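Stop Buying Grippers by the Spec Sheet

I've spent most of August swapping between two grippers, the Caltesura and the Vollska, and I'm ready to pick a fight. The spec sheet is a lousy way to choose one.

On paper the Vollska wins easily. It closes faster and it's rated for 400 cycles between pad changes. The Caltesura is rated for 100. So everyone at Wirwood wanted the Vollska, me included! Then I ran 171 picks on each and went home liking the slow one better - it just lets go of things more cleanly, and letting go is half the job.

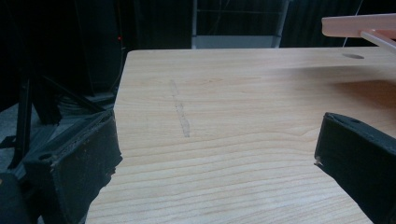 Pads are where my real complaint lives. Makers treat them like an afterthought, and reviewers (hi, guilty) barely mention them. But look at the rough, torn-looking inner face on the left finger and tell me a number for grip force covers that. Fingers get dusty and scuffed, and I want to know how a gripper behaves in that state, at 3 in the afternoon, with a tired operator.

Awad's catalog has a whole page on closing speed and one line on pads. I'd happily trade the page for a longer line.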